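Camper Van Rentals: Frequently Asked Questions

Gultton Van Hire, Nokent depot

Who can drive the van?
Anyone 23 or older who has held a full license for at least two years. Up to three drivers can be listed on one rental. Bring the license itself to pickup, as we can't accept a copy.

How many miles are included?
Weekly rentals include 4000 miles, which covers nearly every trip our customers take. Extra miles are billed when you return the van.

How long is the van, and will it fit in a normal parking space?
The two-berth Otham fits a standard space. The four-berth Ladefoged is longer and will stick out of most city spaces. Neither van should go into a parking garage unless you have checked the height limit against the sticker on the sun visor.

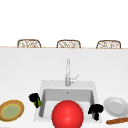
What is in the kitchen?
Both models have a two-burner stove, a 43-quart fridge and a small sink with a hand pump. Plates, mugs, pans and cutlery for the number of berths are in the drawer under the stove. Counter space is tight, so don't plan on having a couple of round plates set out next to the sink the way you might on a kitchen counter at home. Most people prepare food on the fold-out table by the side door.

Can I bring my dog?
Yes, in the Otham only. There is a cleaning fee of $139 per rental, however many dogs you bring.

What fuel does it take?
Diesel, both models. Return it with the tank as full as you got it. The fuel cap opens with the ignition key.

How big is the deposit?
$314, held on a credit card and released after the van has been checked. Debit cards are not accepted for the deposit.

What if I break down?
Call the number on the key tag at any hour. Please don't arrange your own tow before you have spoken to us.

When can I pick up and drop off?
Pickup is from 2 p.m. and return is by 10 a.m. From May on we also do evening pickups until 8 p.m. if you ask when booking. For anything not covered on this page, ask for Lærke Vídalín at the Nokent desk.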